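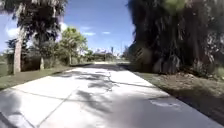 Home Club News Workshop Tips Parts Shelf Contact

Workshop tips for the path-following rover

Reading time: 4 minutes

Most of the trouble we have on outdoor runs starts at the workbench. These are the notes we hand to new members of the Uslow student robotics club before they work on Grellow, the four-wheeled rover that follows a sidewalk by camera. They apply to most small wheeled robots that have to leave the classroom.

Wheels and axles

Pull the wheels after every outdoor session. Grass clippings and hair wind around the axle behind the hub, where you can't see them, and the motor works harder until it cuts out. A seam ripper from a sewing kit gets them off faster than a knife and doesn't score the shaft.

Wipe the tires with a damp rag and let them dry overnight. Don't use furniture polish or anything else that leaves a shine. We did it once in June and the rover slid sideways on every turn.

If a set screw keeps backing out, clean both the screw and the hole with rubbing alcohol before you put on thread locker. One small drop is plenty. Use the blue kind. The red kind needs heat to come apart, and our hubs are plastic.

Expansion joints

Concrete paths have joints between the slabs, and small wheels find all of them. Grellow's front plate used to catch on the raised ones. We moved the plate up 11 mm and glued a strip of old bicycle inner tube along the bottom edge so that it drags over the lip.

Joints also look like lines to the software. If your rover follows edges, collect plenty of practice footage with joints running across the path and at an angle to it, or it will try to follow one into the grass.

Shade

Shadows are harder than joints. Palm shadows are the worst because they have thin, broken edges and they move with the wind. Three things helped us:

Lock the exposure before you start, with the rover parked half in sun and half in shade. Auto exposure takes a moment to catch up and the rover is blind for that moment.

Make a lens hood from black craft foam. Cut it long, tape it on, and trim it back a little at a time until the corners of the picture are clear.

Drive the same stretch early, at noon and late in the day. Our first model was trained on 600 pictures, all from after lunch, and it fell apart in the morning. Joon-young Bang re-sorted them by hour and by how much of the path was shaded, and the gaps were easy to spot after that.

Clean the lens with a microfiber cloth, kept in its own sandwich bag. A shirt sleeve with sawdust on it will ruin a cheap plastic lens in one wipe.

Batteries

Write the date on each pack with a paint marker. Charge them on a ceramic tile, away from the paper towels, and stay in the room. Don't charge a pack that has just come in from the sun. Set it on the shelf until it feels cool to the hand.

We number ours and keep a sheet on the cabinet door. Pack 19 was retired because the sheet showed it getting weaker every week, long before it looked swollen.

Take the used ones to a battery drop-off. They don't go in the trash.

The field box

An old lunch cooler makes a good field box. It keeps packs out of the heat and it has a handle. Ours holds:

hex keys on a loop of bright string
zip ties and side cutters
spare fuses in a pill bottle
electrical tape
a kneeling pad
a beach towel, to shade the laptop screen
a whistle

The whistle is for the person walking ahead. One blast means somebody is coming down the path, and the driver hits stop. Do this even when the rover is going slowly - dogs don't like it.

Before the Yeom trial

The course at the Yeom trial is 61 meters with one bend. Check the emergency stop at the bench and again on the ground. Check that the wheels turn the same way. Copy the last good settings to a second card and tape it inside the lid. After that, leave the code alone until the run is over.

Last changed 25/02/2019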